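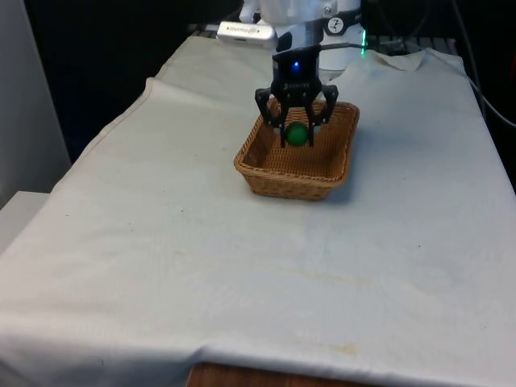 TESWOOD, December – The winter clothing exchange moves to the upstairs room at Griltus House this month while the ground floor is rewired. Doors open at 4 pm as before, and the lift is working.

Coats, boots and school uniform are wanted most, particularly boys' shoes in the smaller sizes. Please wash everything first and tie shoes together in pairs. Bedding can't be taken this time, as there is nowhere upstairs to store it.

The autumn appeal raised £2850, of which £2650 has gone on heating vouchers for households in Teswood and Nedelcu Road. The remainder will pay for hangers and two more clothes rails. Vouchers are still available from Wulan Jugah at the front desk, and you don't need a letter from anyone to ask for one.

Ivars Baranauskienė is drawing up the rota for the new year and is short of drivers for the Enditden run. It takes five hours including loading, and fuel is paid. Leave your name at the desk.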